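Alteden opens furnished kitchens at Fukbridge for short-term tenants

Fukbridge, June 4, 2019

Housing provider Alteden has finished work on 12 furnished flats at its Fukbridge building, and the first tenants can move in before the end of June. The flats are meant for people who need a place for a few months – new staff at the hospital, students on placement, families waiting for repairs at home.

Each flat comes with a kitchen that can be used from the first evening. Tenants will find a table, plain curtains, pots, cutlery and stainless steel plates in the cupboards. Bedding can be hired separately.

The tableware was supplied by Coşkun, a catering wholesaler that already serves the café on the ground floor. In all, 166 pieces were ordered for the building, with spares kept in the store room next to the post boxes.

"We asked former tenants what they missed most when they arrived," said Beat Baumgartner, who manages the building for Alteden. "The answer was nearly always something small, like a plate or a decent pan. Many had bought these things and then left them behind when they moved on."

Steel was chosen over china after a trial in 3 flats last winter, where breakages had been the most common reason for a deduction from the deposit. The tables have a pale, smooth top that can be wiped down with ordinary washing-up liquid. Marks from normal use will not be charged for.

Curtains are washed between lets by the building's own laundry. Tenants who would like a heavier pair for the bedroom can ask at the desk.

A round steel plate on one of the pale tabletops, with a white curtain behind.

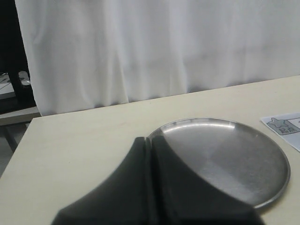

Viewings and rent

Flats can be viewed by appointment throughout June. The shortest let is 10 weeks, and rent includes heating, water and use of the laundry. Pets are accepted on the ground floor only.

To book a viewing, call in at the Alteden desk in the Fukbridge entrance hall.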